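About Plisullow

Plisullow is a computer repair and refurbishment business. Eilif Blomqvist and Oda Strömberg started it in a rented unit behind the Rønning building, taking in office desktops that companies no longer wanted. We moved to our present workshop in August and now have 5 people on the staff.

Most of our work comes from schools and small firms. We collect their old machines, wipe the drives, replace worn parts and sell the computers on with a 30-day guarantee. Last year 286 desktops went to schools at reduced prices. Anything we can't sell is stripped for spares.
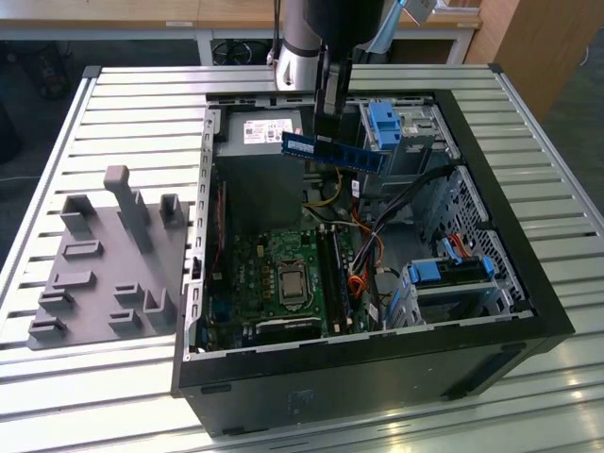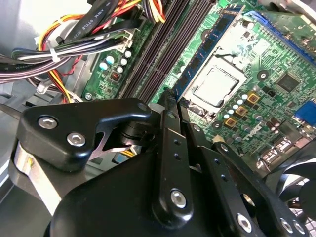
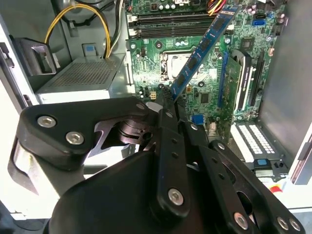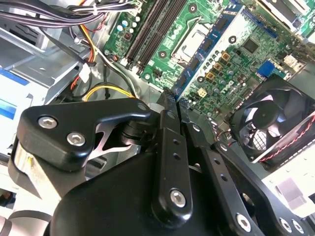

Desktop computers with the case open.

Oda runs the front counter and deals with quotes. Eilif looks after collections and the parts store, which holds 700 labelled bins. Stock is recorded in Danix, so we can usually tell you on the phone if we have a part.

Home users are welcome too. Please bring the power lead and write down any passwords we will need. We don't repair phones, tablets or printers.

Collections are free for ten machines or more. Smaller loads can be left at the side door during opening hours.

Page last updated March 27, 2021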